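Home Our Story Shop Packing & Shipping Visit Us Contact

About Nenano

Print this page | E-mail this page

2022-06-16
By Junaid Memon

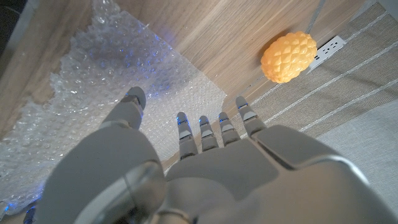

Bubble wrap and striped fabric at the packing table.

Nenano began with a box of bowls that my friend Sota Ishida mailed to his mother, and which reached her in a great many more pieces than he had sent. He was so put out by it (the bowls had been a present, and he had glazed them himself) that he spent the whole of that summer wrapping things up and dropping them down my back stairs. By the time the weather turned we had a small business, and my stairs had a good few dents!

We are still small, and we like it that way. We pack and send fragile things for potters, glass makers and families who are moving house, and last year 1,279 parcels went out of our door in Gevden, up from 1,202 the year before. Every one of them was wrapped by somebody who had first asked what was inside and where it was going.

People often ask us what the secret is, and I'm afraid it is mostly patience and plenty of bubble wrap. We put the bubbles facing in, go around twice, and tape the wrap to itself and never to the piece. Handles and spouts get their own little roll before anything else happens. We are fond of cloth too, and we'll happily use an old tablecloth or curtain if you bring one along, especially for picture frames. Clean wrap that comes back to us gets smoothed out and used again, so please do drop yours off.

Sota looks after the glass and anything with a lid. I do the china, the paperwork and most of the talking, as you may have guessed by now. In July we open our second counter, on Niazi Street, with a proper long table and room for 2 customers to sit down while they wait. Come in and say hello, even if you have nothing to send.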